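Flolham Table Sorting Set – Set-up Guide
Section 3: Laying out the plates and tray

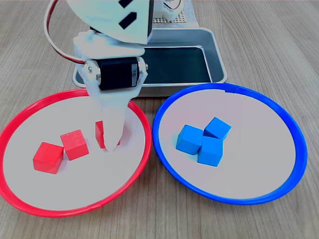 Fig. 3. Red-rimmed plate with red cubes, steel tray behind.

Read this before you put any cubes out. Takes a few minutes the first time, less after that.

What you need
Colored-rim plates
Wooden cubes
Steel tray (rectangular, rounded corners)
A flat table. Light wood or plain top is best, patterned cloths make the cubes hard to see
Dry cloth

Setting out

1. Wipe the table. Dry it. Plates slide on a damp top.

2. Tray goes down first, long side facing you. Leave room in front for the plates.

3. Put the plates in front of the tray, close to it. Red rim on the left. Plates should sit flat – if one rocks, check for a cube or a crumb under it.

4. Turn the red plate so the small notch in the rim points toward you. Doesn't change anything in the exercise, just makes it easy to put everything back the same way.

5. Cubes on the plates, matching color to rim. Red on red. Keep them on the pale center and off the rim.

6. Spread the cubes a little. No stacking at this stage, stacks come in Section 4.

NOTE: For the reverse exercise (Sheet 2) start with all cubes in the tray and the plates empty. Same layout otherwise.

NOTE: Inside of the tray can look very dark under a ceiling light, with bright streaks along the edges. Normal for steel. Move the lamp if the glare bothers you.

CAUTION: Small parts. Not for children under 3. Count the cubes back in when you finish.

CAUTION: Don't lift the tray by one corner when loaded. Two hands, by the rim.

Resetting between rounds

1. Empty the tray onto the table, not straight onto the plates. Cubes bounce.

2. Sort by color, then back to the plates.

3. Check the tray hasn't crept forward. It tends to on smooth tops. A rubber mat under it helps, the Fodik ones fit if you trim the ends.

Cleaning

Plates: warm water, mild soap, soft cloth. No scouring pads on the colored rim.
Tray: same, then dry right away or it will spot.
Cubes: damp cloth only. Do not soak, the wood swells and teh paint lifts. Let them air dry over night before they go back in the bag.

Storage

Plates stack inside the tray, cubes in the cloth bag on top. Keep the box out of direct sun – red fades first.

Missing cubes or a cracked plate: write to Efe Okoro, Seluvport parts desk, part no. 140 for the red plate. Spare cubes come in bags of 4, one color per bag. Orders placed in March ship with the new instruction sheets.

Next: Section 4, Stacking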